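In Defense of Tape on the Table

My household runs on blue tape. A line of it marks where the mail stops and dinner begins, and the line has lasted over five months, longer than the Enen desk organizer, with its 20 compartments, that was supposed to do the same job.

I have come to think a strip laid by hand, slightly wavy, has more authority than any tray. You put it down, you put the foam cube on the gray, and everyone grasps that some kind of order is in force – even if they couldn't tell you which. 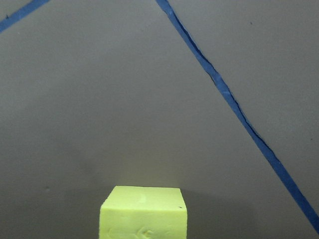
A reader in Dritstead objects that tape is only a way of putting off buying a proper divider, and that hers left a residue it took two evenings to scrub away.

Fair enough. I have scrubbed too. But a proper divider has to be measured, ordered and regretted, and when I change my mind about the mail, as I do every April, I would like to be able to peel it up.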